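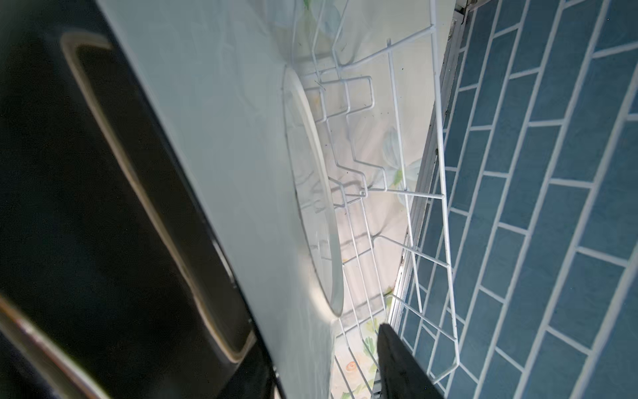

1/ Notes on dimming LED strips without visible flicker. I rewired the under-cabinet lights in my kitchen in September and kept a log. Posting the parts that took me longest to work out.

2/ Most low-cost dimmers use PWM: the strip is switched fully on and off, and the duty cycle sets the brightness. The old Dilow wall unit switched at 90 Hz. At full output this does not matter. At low settings I could see it whenever I moved my eyes or waved a hand.

3/ Frequency is only part of it. Modulation depth counts too. A strip that drops to 66 percent between pulses looks a lot calmer than one that drops to zero at the same rate. Dimmer spec sheets rarely list depth. The Dilow sheet did not list frequency either. I measured it with a photodiode and a scope.

4/ Photodiode notes: keep the load resistor small or the response is too slow and the waveform looks smoother than it is. My first set of readings was wrong for this reason. Threw them out.

5/ Replacement was a Kapoor constant-current driver with a 0-10 V input. No measurable PWM above 2 percent output. Below that it drops into a pulsed mode, which the manual mentions in a footnote on the wiring page.

6/ Constant-voltage strip will not run properly on a constant-current driver. The resistors on the strip assume a fixed supply. I had to change the strip as well. Budget for both.

7/ Color shift: with analog dimming the white point moves a little as current falls. On the new strip it goes slightly pink at the bottom of the range. I can see it on a white plate and nowhere else.

8/ Control wiring: keep the 0-10 V pair away from the mains run. Mine shared a channel for the length of one cabinet and the lights wavered when the fridge compressor started. Moving the pair to the back rail fixed it.

9/ Someone asked about cost. Driver, strip and aluminum channel came to 369 dollars. The channel was the largest item. I reused the switch box.

10/ Still open: the driver hums at mid output. Going to try a rubber mount before I swap it out.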